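Informe de avance a la Fundación Oosthuizen
Proyecto: Taller de robótica y simulación, Instituto Drinport
Periodo: primer semestre del curso
Fecha: 2018-01-27
Responsable: Ntombi Jacobs, departamento de Tecnología

1. Resumen

El taller sigue en marcha y el dinero se ha gastado en lo previsto. Dicho esto, los resultados quedan por debajo de lo que prometía nuestra solicitud, que yo misma firmé y que hoy redactaría con bastante menos entusiasmo. Empezamos con 19 alumnos inscritos. Nueve de ellos vienen todas las semanas y son los que sostienen el proyecto; el resto aparece cuando no tiene exámenes.

El objetivo de junio era presentarse a la liga escolar Grirkwood con un programa capaz de ordenar objetos pequeños sobre una mesa de trabajo simulada. Lo mantenemos, aunque con un alcance más corto que explico en el apartado 4.

2. Trabajo realizado

Las primeras semanas se fueron en instalar el simulador Wukeck en los ordenadores del aula. La documentación da por hecho que el usuario administra su propia máquina, cosa que en un centro público no ocurre. Cada permiso hubo que pedirlo por escrito. Calculo que perdimos casi un mes, y no veo manera de recuperarlo.

Después los alumnos aprendieron a mover un brazo articulado por coordenadas, a bajar la pinza en vertical y a cerrarla sobre una pieza. Esto último suena sencillo y no lo es. El primer programa que escribieron trataba todos los objetos como si fueran cubos, y con los cubos iba bien. Con cualquier otra forma la pinza cerraba en un sitio equivocado o empujaba la pieza fuera de su alcance. Dos alumnas de segundo reescribieron la parte de aproximación para que el brazo se detuviera encima del objeto antes de bajar, y desde entonces los fallos son al menos más fáciles de entender.

La mesa de pruebas la montaron ellos, con dos brazos en el lado del fondo y objetos de formas distintas repartidos por el tablero: un dado rojo, una especie de tuerca hexagonal, una lata de refresco, un bloque pequeño sobre una almohadilla cuadrada. Discutieron mucho sobre la lata. Yo habría empezado sin ella. 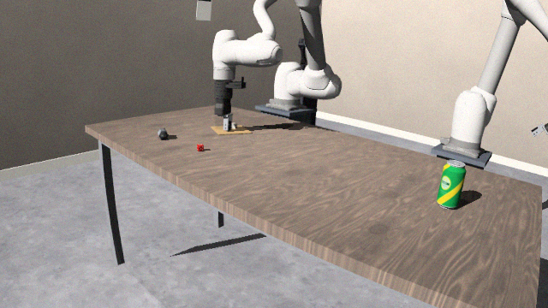
En diciembre hicimos la única tanda de pruebas que me atrevo a presentar como tal: 200 intentos de agarre del bloque, con la posición inicial variada al azar dentro de una zona pequeña. Los alumnos anotaron en una hoja compartida cada intento y el tipo de fallo. Todavía no incluyo un porcentaje de acierto en este informe porque el criterio de «agarre correcto» cambió a mitad de la tanda, cuando alguien se dio cuenta de que estábamos dando por buenos los casos en que la pieza se levantaba y se soltaba enseguida. Hay que repetirla entera. Prefiero mandar el dato tarde a mandar uno que no significa nada.

El segundo brazo es otra cuestión. Está colocado y responde a las órdenes, pero la coordinación entre ambos no ha pasado de un ejercicio de clase. En la solicitud hablábamos de «manipulación colaborativa». Nadie del grupo, incluida yo, sabía entonces lo que costaba eso.

3. Gastos

Se han gastado 342 euros, todos en memoria para los ordenadores del aula. La licencia educativa de Wukeck no ha tenido coste este curso; el proveedor no nos ha confirmado por escrito qué pasará el siguiente, y conviene que la Fundación lo tenga presente si se plantea renovar la ayuda. La partida de desplazamiento a la liga sigue intacta.

4. Lo que cambia

Para Grirkwood presentaremos un solo brazo y tres tipos de objeto. La lata queda fuera si en abril no tenemos un agarre estable. Los alumnos no están de acuerdo —hay quien la considera la única parte interesante— y les he dicho que pueden seguir con ella en su tiempo, siempre que la rutina básica esté terminada.

También retiro del plan el paso a un robot físico. La Fundación me preguntó por él en la última visita. Un programa que funciona en una simulación, con luz constante y piezas que pesan lo que uno ha escrito en un archivo, dice poco sobre lo que haría encima de una mesa de verdad, y no quiero comprometer dinero ajeno en averiguarlo con este calendario.

5. Valoración

Me piden que valore el impacto educativo. No tengo con qué medirlo. Pasamos un cuestionario en octubre y contestaron casi todos que el taller les gustaba mucho, lo cual en octubre es normal. Lo que sí puedo contar es que varios han empezado a guardar versiones de su código sin que se lo recuerde, y que la discusión sobre el criterio de agarre la abrió un alumno de primero que no suele hablar.

6. Pendiente

Repetir la tanda de pruebas con el criterio nuevo, por escrito antes de empezar.
Respuesta de Wukeck sobre la licencia.
Inscripción en la liga y autorizaciones de las familias.
Envío a la Fundación de la hoja de resultados completa, incluidos los intentos anulados.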